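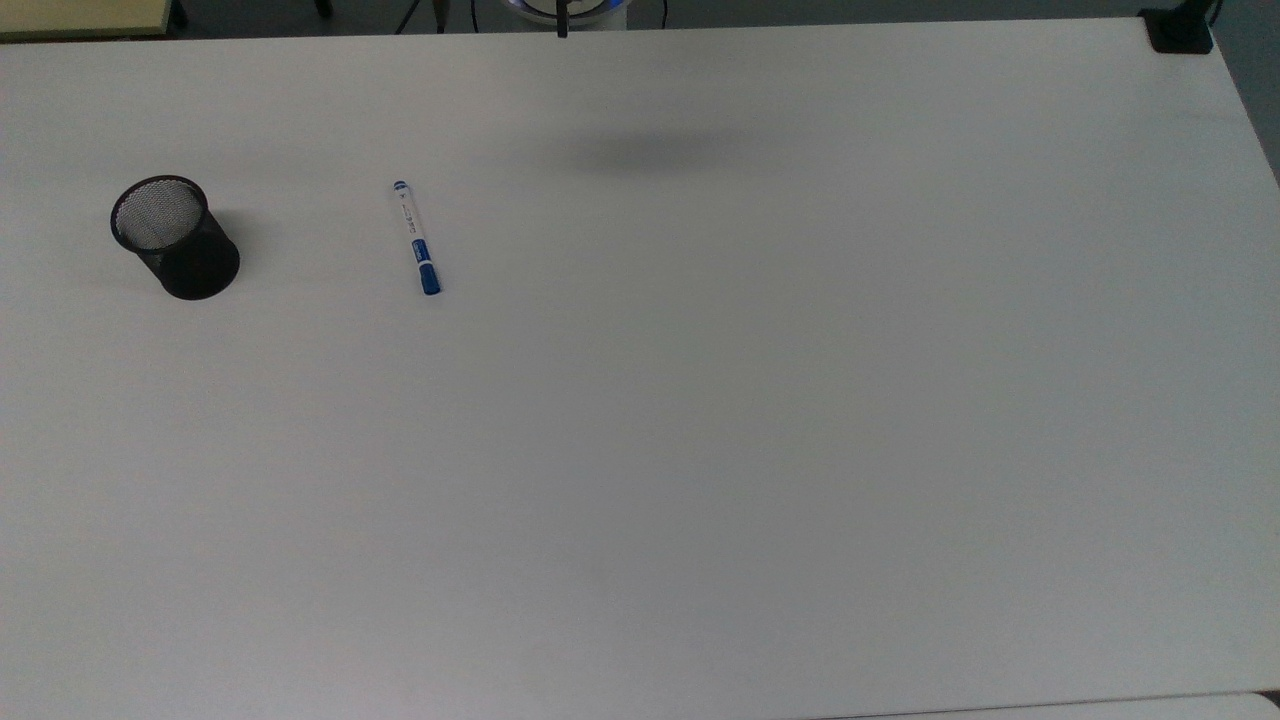 # Chapter 4: Planning and Paying for a Bench-Top Robot Cell

**In this chapter**

- Stating the task before choosing the equipment
- What belongs in an equipment budget besides the arm
- Planning the bench, the floor and the services
- Asking for quotations and comparing them
- Setting a timetable and holding money back

Chapter 3 dealt with the parts of a small robot arm and the loads it can carry. We now leave the machine for a while and look at the purchase. Many first cells are bought the wrong way round. Someone sees an arm at a trade show, a sum is found for it before the end of the financial year, and the question of what it will do is left until the crate is open. The arm may be a good one. The trouble starts when the gripper, the bench, the guarding and the training all have to be paid for out of a budget that has already been spent.

The method set out below is meant for a small cell – one arm, one bench, light objects – of the sort used in college workshops, small laboratories and packing rooms. Larger lines need a fuller method, which is covered in Chapter 9.

## 4.1 Start with the task statement

A task statement is a short piece of writing, never more than a page, which says what the cell must do. It should be written by the people who will use the cell and signed off by whoever holds the money. It does not name any make or model.

Take a simple task: picking a pen or marker off a table and dropping it into a pen cup. It sounds too easy to need a page. Try to write it down, though, and the questions come quickly. Will the marker always lie in the same place, or anywhere on the table? Can it point in any direction? Is the cup fixed, or may someone have moved it? Must the marker go in cap first? What should the arm do if it misses and the marker rolls on to the floor?

Each answer changes the price. A marker that is always in the same place can be picked up blind, by an arm which simply repeats a taught path. A marker that may be anywhere calls for a camera, software to find the object, and a person who can set both of them up. A slim object lying flat on a hard surface also asks more of a gripper than a block of the same weight, as the fingers must close very near the table without striking it. A mesh cup weighs little and is easily knocked over, so the buyer may have to choose between paying for finer placement and paying a very small amount to fix the cup down.

That last choice comes up again and again in planning work. Before spending money on a cleverer machine, see whether the job can be made simpler.

A good task statement covers the following:

1. The objects to be handled, with their sizes, weights and surfaces.
2. Where they start and where they must finish.
3. How much their positions may vary.
4. The time allowed for each cycle.
5. The share of failed cycles that can be put up with, and who puts them right.
6. Who will be near the cell while it is working.

> **Key term: duty.** The hours per week a cell is expected to work, together with the number of cycles in that time. A teaching cell may have a very light duty. A packing cell may run for two shifts. Suppliers need to know the duty before they can give sensible advice on service and spare parts.

## 4.2 The parts of the budget

It helps to divide the budget into five heads and to keep them separate from the first draft onwards. When they are lumped together, the arm swallows the rest.

| Head | What it includes |
|---|---|
| Arm and controller | The arm, its control box, base or mount, and the maker's software |
| Tooling and sensing | Grippers, spare fingers, cameras, brackets, lighting |
| Bench and services | Table, clamps, power, air supply, network points, cable routes |
| Safety | Risk assessment, guards or scanners, emergency stops, signs |
| People | Training, set-up time, cover for staff while they are being trained |

The fourth and fifth heads are the ones most often left blank. An arm sold as safe to work beside people still needs a risk assessment for the job it is given, and the assessment has to cover the tool and the object as well as the arm. A smooth, slow arm holding a sharp blade is a sharp blade on the move.

The fifth head is hard to price because much of it never appears on an invoice. If a technician spends 100 hours learning the system and teaching the first task, those hours come out of other work. They should be written into the plan even where no money changes hands.

Running costs need a separate sheet. They include yearly software fees, service visits, replacement finger pads, batteries and the price of any support line. Ask which of these are optional. Ask also what stops working if a fee is not paid, and get the answer in writing.

## 4.3 The bench and the space around it

The table is often treated as furniture and ordered last, from whatever catalogue is to hand. It is part of the machine. If it flexes when the arm stops sharply, the arm will seem inaccurate, and no amount of adjustment in the software will cure that.

Points to settle before ordering:

- **Stiffness.** Ask the arm supplier for the forces at the base during a hard stop and pass them to the bench supplier.
- **Height.** The surface should suit both the arm's reach and the person who will load parts by hand.
- **Surface.** A plain, matt surface with no pattern makes a camera's job easier. Shiny tops throw back the room lights. A light top suits dark objects well, and white objects less so.
- **Edges.** Leave enough overhang for clamps. A top with a deep rail beneath its edge may not accept them at all.
- **Free area.** Mark out the full sweep of the arm on the floor and the bench, then add room for a person to step back.
- **Cables.** Decide where they run before anything is fixed.

Lighting deserves a visit to the room at different times of day. The arm itself throws a shadow on the work as it moves, and a camera set up in the morning beside a window may struggle by the afternoon. A cheap blind is often better value than a dearer camera.

Check the route into the building too. Doors, lifts and the turn at the top of the stairs should be measured against the size of the crate, which is a good deal larger than the arm.

## 4.4 Case study: a first cell at Clivard

Clivard is a supplier of boxed stationery to schools. Its packing manager, Folasade Jibrin, was asked to plan a trial cell that would put pens and markers into desk sets. The first request to the board was a single line asking for an arm. It was sent back.

The second request, dated Aug 5, 2019, ran to two pages and began with a task statement. The cell was to fill 400 desk sets in a shift. Markers would arrive loose on a tray, lying in any direction. One member of staff would be at the same bench for most of the shift, closing boxes.

Three suppliers were asked to quote. Vevent offered an arm with a camera and a two-finger gripper as one package. Santoro quoted for the arm alone, at a lower price, and left tooling to the buyer. Trutance offered a larger arm than the task needed, with a long service agreement.

On the face of it Santoro was the cheapest. Jibrin then filled in all five heads for each supplier, using separate prices for whatever had been left out. The gap between Santoro and Vevent closed almost entirely once a camera, brackets and set-up time had been added. Trutance remained the dearest, and its arm needed a heavier bench as well.

She also asked each supplier to carry out a trial with Clivard's own goods. A box of 200 markers was sent to each of them, along with a few of the desk cups, and the suppliers were asked to report every failed pick. Two agreed. The third sent a film of its arm handling something else, and was marked down for it.

The order went to Vevent. Payment was split into stages, with the last part held back until the cell had reached the agreed rate on Clivard's own floor, with Clivard's own staff running it. Delivery was set for September, ahead of which the bench was to be fixed and the power points moved.

Notice what the case does not show. It does not show that a package is always the better buy. A firm with its own engineers, and a camera system already in use, might well have chosen the bare arm and saved money.

## 4.5 Asking for quotations

Suppliers answer the question they are asked. If three firms receive three different telephone calls, the quotations cannot be compared. Send each of them the same documents on the same day: the task statement, a plan of the space with measurements, the duty, and a blank copy of the five-head table for them to fill in.

Ask every supplier to state:

- what is included, and what the buyer is expected to provide
- the delivery time, and what it depends on
- the length of the guarantee, and whether it covers the tooling
- how faults are dealt with, and how soon someone will come
- how long spare parts will be kept for this model
- the test the cell must pass before final payment

The last item – usually called the acceptance test – should be agreed before the order is placed. It must be something that can be measured. "Works reliably" is of no use to either side. A set number of cycles, with a limit on failures and a clear rule for what counts as one, gives both sides something to hold to.

## 4.6 Timetable and contingency

Work backwards from the day the cell must be in use. Put in the acceptance test, the training, the installation and the delivery, and then the date by which the order must be placed. Building work should finish before the delivery date, with some days to spare.

Hold back part of the budget for things that have not been foreseen. On a first cell, most of it tends to go on tooling: a second set of fingers, a different bracket, a tray with better sides. Keep this money under its own line and record each draw on it. The record will be the best guide you have when the next cell is planned.

### Check your understanding

Choose a small handling job in your own workplace or college. Write a task statement for it of no more than one page, without naming any product. Then fill in the five-head table with the items you would expect to buy, leaving the prices blank. Mark each item that could be removed if the job itself were made simpler, and note what change would be needed. Keep your work, as prices will be added to it in Section 4.7.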